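Frequently Asked Questions

Nusari Table and Linen Rental, Joneddale
Last updated Jun 15, 2020

How early should I reserve?
For a weekend party we ask for 7 days. In March we have many weddings, so please write to us earlier than that. A small order for the same week is often possible if you call the shop in the morning.

Do you rent glass dishes one by one?
Yes, there is no minimum. Glass is packed in paper sleeves and you return it in the same sleeves.

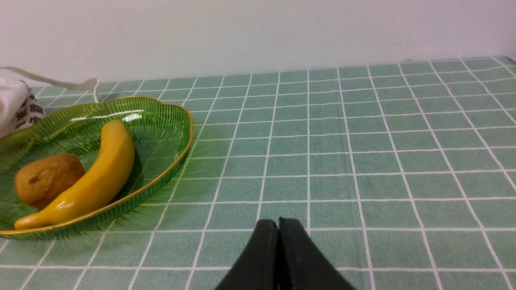
Green glass dish with gold rim, on a plaid cloth.

Must I wash the dishes before I return them?
Please rinse off the food only. We wash everything again at our Beaudoin Street room. Do not put any piece with a metallic rim in the dishwasher or the microwave, as the gold can come off.

What if a tablecloth gets a stain?
Wine, coffee and grass are normal for us and cost nothing extra. For candle wax or burns we charge the repair, and the highest charge is $37 for each cloth. 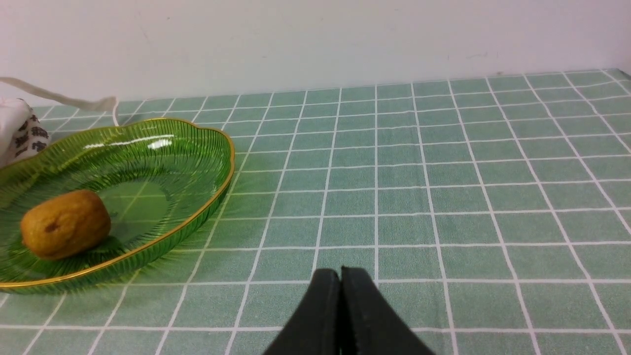

Can I pick up the order myself?
You can come to the side door at 2116 Bodia Road with your order number and a photo ID. Please bring a blanket for the car.

How do I get my deposit back?
It goes back to the same card after we check the items. If you paid in cash, we give cash, and you need to sign for it.

Can I order only decorations?
We rent them together with linen or dishes, but not alone. The full list is on page 71 of the printed catalog.

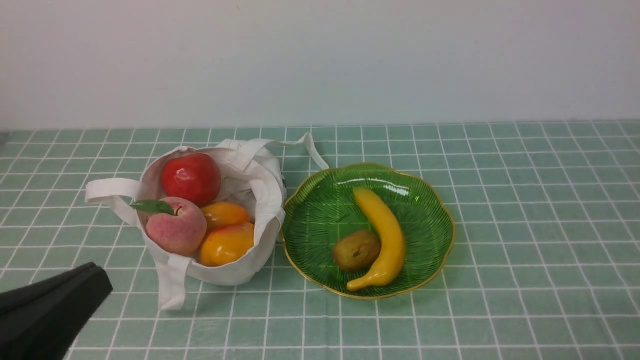 Canvas tote with artificial fruits, and a scalloped glass plate.

Who can I ask about a large event?
Write to Forough Daneshvar through the contact form. Please include the number of guests and the size of your tables.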